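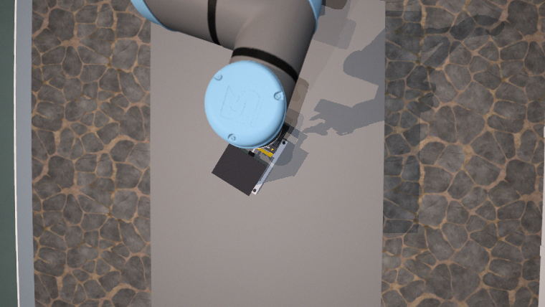 Livada sim, arm over the plain surface, default lighting with shadows on

Phantom obstacles from the arm's own shadow, planner refuses to move
Forum: Perception and Planning

mylene_aq
Okay so I've been going around in circles on this and I need somebody with fresh eyes. Render is at the top of the thread. It's our Livada cell in sim, and the lights throw a bunch of shadows off to the right of the gripper. Look at the jagged one near the right side of the smooth surface, with the finger-looking bits pointing left. My segmentation net is completely convinced that's an object. It gets a mask, the mask gets lifted to a box, the box goes into the planning scene, and Langate (our planner wrapper) says every approach from that side is in collision. The arm just sits there!

Stuff I already tried:
bumped the mask confidence threshold way up, which killed real objects before it killed the shadow
grew the self-filter padding around the arm links, no change that I could see
reset the world and reran with the same seed (523), same phantom every time, so at least it's repeatable

The self-filter works fine on the arm. It masks the blue joint caps and the grey-brown tubes and the gripper like you'd expect. The shadow isn't a link, so the filter has no opinion on it.

What do people do here? I'm inclined to turn shadows off in the renderer and move on with my life.

dnolte
Don't turn them off. You'll get a net that has never seen a shadow and the first time it runs under a lamp you're back here with the same post.

How are you lifting the mask to a box? If there's depth in the loop the shadow should come out flat on the surface and you throw it away with a height check. If it's surviving, I'd look at that step before I touched the network.

mylene_aq
There's depth, but (don't yell at me) I'm not using it for box height. The lift step takes the footprint from the mask and then gives everything a default height from the config. It was a shortcut from back when all we had was one kind of block, and it was always the same height. I forgot it was even in there until I typed this out.

dnolte
Well, there you go. A shadow with a default height is a wall.

oratile
Jumping in because I had almost this same bug, only mine was in the occupancy map. Dirk's right about the height thing but I'd be careful with the cutoff. We run some thin parts and when I set the cutoff high enough to be comfortable, the planner started driving fingers straight through them. I ended up fitting the plane of the surface every cycle and checking residuals inside the mask instead of using one fixed number. Costs a little time. We still hold 15 Hz on the perception side so I stopped worrying about it.

The other thing I'd check is the training data. Did the net ever see an empty surface with the arm over it? Mine hadn't. Every training frame had something to find, so it learned to always find something.

mylene_aq
Ooh. No, I don't think it did. The generator always spawns at least one object. Let me go look.

carola_t
Unpopular opinion maybe, but I'd turn the shadows off for now. She's debugging a planner. Get the planner working against clean input, THEN bring the lighting back and fix perception. Mixing the two is how you lose a month. I lost most of October that way, chasing what I swore was a bad IK solution, and it was a mask flickering on and off between planning and execution.

Better still, skip the net completely for planner tests and feed Langate the ground truth poses out of the sim. That's what a simulator is good at.

dnolte
I agree with the second paragraph and not the first. Ground truth for planner tests, sure. But she wasn't testing the planner, she was running the full loop and the full loop has a bug. Switching shadows off hides it.

carola_t
It isolates it. Those are different things.

dnolte
If the switch goes back on afterward, yes. In my experience it stays off until somebody does a demo.

carola_t
lol. Fair. I have been that somebody.

torben_r
Small question from the peanut gallery. Is the stone pattern on either side randomized, or is it always that one? Asking because there's a tall dark band on the right-hand stones and also a curved arm-shaped shadow higher up, and you didn't say either of those gets a mask. Only the one on the smooth part does. If the net keys on "dark patch against plain background" then it makes sense that it stays quiet over a busy texture. I'd bet your plain surface is the problem as much as the shadow is.

mylene_aq
Always that one, left and right. And you're right, nothing fires on the stones! I have a region of interest though, so let me check whether it's the net being quiet or me cropping it out.

mylene_aq
Update. It was me cropping it out, sorry Torben. With the crop off, the arm-shaped one on the stones gets a mask too, just a weaker one. The band along the edge doesn't. So your texture theory is maybe half alive?

torben_r
I'll take half. The band is long with pretty straight sides, so it probably looks less like a thing you'd pick up. I'd still randomize the surface and the floor. Cheap to do, you've got the materials loaded anyway.

Also, which light is doing it? You can drop them one at a time and see which shadow goes away. When I did our cell I found a leftover fill light from a sample file casting half of what I was fighting.

mylene_aq
Did that just now. I have 2 lights that matter and the gripper-shaped shadow goes away with the lower one. Not deleting it, Dirk, relax.

dnolte
I said nothing.

mylene_aq
Bigger update, since I got a chunk of quiet time after dinner.

1. Ripped out the default height. Boxes now get height from depth over a fitted plane, the way Oratile does it. The jagged shadow still gets a mask, but it comes out flat and gets dropped before it reaches Langate. Planner unblocked on seed 523!

2. Generated 971 new frames with nothing on the surface, arm in random poses, light positions jittered. Retraining with those mixed in now.

3. Added a planner-only config that reads poses straight from the sim, because Carola's right that I should've had one a long time ago.

Still weird: when the arm gets low, the shadow right beside the silvery plate on the gripper merges with the gripper in the mask, and the self-filter eats a chunk of the surface along with it. Doesn't block anything, but if there were a real part sitting in that spot I'm pretty sure I'd lose it.

oratile
Yeah, that one bites. Two ways I know of. Render the self-mask from the robot model at the current joint state and subtract exactly that, no connected components afterward. Or keep the connected components but run them on depth so the shadow can't glue itself to the finger. I do the first one. Make sure your joint states and your image have matching timestamps or the mask lags when the arm is moving, and then you get a thin sliver of "object" trailing the wrist. Ask me how long I stared at that.

mylene_aq
How long did you stare at that

oratile
Long enough that I named the branch Famine because I'd skipped lunch for it.

carola_t
On the padding: you said you grew it in your first post. Put it back to where it was. With the padding fat like that you'll filter out parts right when the fingers are closing in on them, and the planner will happily forget they exist. That'll look like a totally separate bug next week and you'll make another thread.

mylene_aq
Putting it back right now, thank you, I would 100% have made another thread.

dnolte
Does Langate remember objects when they go occluded, or does it rebuild the scene from each frame? If it's rebuilding, the padding isn't the only way to lose a part. Anything under the gripper disappears.

mylene_aq
Rebuilds from each frame. Mai is the module that's supposed to do the remembering, and at the moment it's an empty class with a very optimistic docstring.

torben_r
If you do write it, let things expire. Ours held on to stuff forever and we had the planner swerving around parts that had been gone since the morning.

carola_t
Expire only when you had a clear view of the spot and it was empty, though. A plain timer will drop the part in the middle of a slow grasp.

torben_r
Timer plus visibility is what we landed on. Visibility alone kept ghosts in the corners where the camera never got a clean look.

mylene_aq
Copying both of those into the docstring. Retrain is still running, I'll post the before and after masks on seed 523 when it's done, and I'm leaving the thread open for the gripper merge thing until I've tried the rendered self-mask.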